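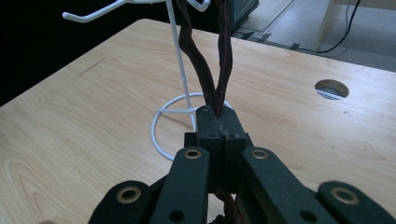

Twisted maroon cord and a white wire stand on a light wooden desk.

Home News Games Press Contact

BENWOOD'S DRARKOMHOLM GETS A RELEASE MONTH, A DEMO AND A PROPER MAP

Koskela, October 2023

Hi everyone, Aatos Manninen here from Benwood. I write the press releases as well as most of the dialogue, so apologies in advance if this one runs long. The short version is that our ferry management adventure Drarkomholm comes out on PC in February, published by our friends at Toteck, and there's a free demo you can download right now!

For anyone who hasn't been following along: Drarkomholm is a single-player game where you inherit a car ferry, a very bad timetable and an archipelago full of people who all want to be somewhere else. You plot the routes, load the deck, keep the engine going and talk to your passengers on the crossing. Some of them will tell you useful things (a sandbank that moved, a harbor master who can be talked round). Some of them only want to complain about the coffee, and I had a great time writing those.

The demo covers the first 14 days of the summer season. You get two routes, the small ferry, and the whole of the opening island including the harbor, the chandlery and the dance hall. Saves carry over into the full game, which we weren't sure we could promise until last week, when Lalit Pant finally beat the save system into shape. Lalit is our lead programmer and he'd like me to mention that if you started the closed beta, those saves will NOT carry over. Sorry! Start fresh, it's better now anyway.

So what's in the full game? There are 24 islands, each with its own dock, its own tides and its own opinion of you. Cargo is physical, so if you park the gravel truck on the port side and forget about it, you're going to feel that as soon as the wind picks up. You can buy a second ferry in the middle of the story and hire a captain for it, and the captains remember how you treated them. Winter is a whole separate season with ice channels, shorter days and a different soundtrack.

About that soundtrack. Raimo Vainio has written the music, and it's mostly accordion, pump organ and a bit of tape hiss. I've been humming the night crossing theme since spring and everyone in the office has asked me to stop. The album will be out the same day as the game. 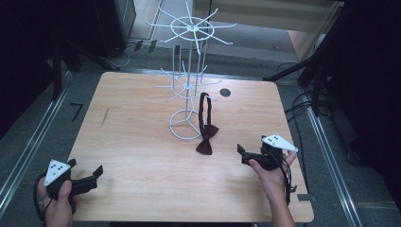 White two-tier wire rack with a dark bow tie lying by its base.

The biggest change since our last announcement is the map. In the old build you picked your destination from a list, and plenty of beta players said it felt like filling in a form. They were right. Ardalan Farahani has redrawn the whole archipelago as a paper chart that you write on yourself. You draw your course in pencil, mark the depths as you learn them, and rub things out when you get them wrong. I asked Ardalan for a line about it and he sent me this: "I wanted people to end up with a chart that's covered in their own handwriting and a bit embarrassing to show anyone." You can also print it out, smudges and all.

We've been listening on difficulty too. There's now a calm mode where the weather never gets worse than a stiff breeze and money isn't a worry, and you can switch it on or off between voyages without losing any progress. Text size, button mapping and the amount of deck sway can all be adjusted from the first menu. If you get seasick at a screen like I do, turn the sway all the way down. The game plays just the same.

Reijo Juntunen at Toteck has asked me for something quotable, and then gave me his own: "I took the demo home to check one menu and ran the evening boat until two in the morning. I've missed actual ferries for less." Thanks, Reijo.

Languages at launch are English, Finnish, Swedish and German, with more to follow if the game does well enough to pay for them. We'd love a console version as well, but there's no deal and no date, so please don't print that there is one.

We're also opening 300 places in a final test of the winter season. It's first come, first served through the sign-up form on the Benwood site, and you don't need to have played the demo. We especially want people with older laptops, because the ice is still a bit heavy on them and Lalit needs the crash reports.

Review code goes out in the last weeks before launch. If you write, stream or podcast about games, send me a note with a link to your stuff and tell me which language you'd like. Screenshots, logos and the new trailer are in the press kit, and you're welcome to use any of it without asking. Interviews are fine too, with me or with anyone else on the team, though Raimo prefers email.

Press contact: Aatos Manninen, Benwood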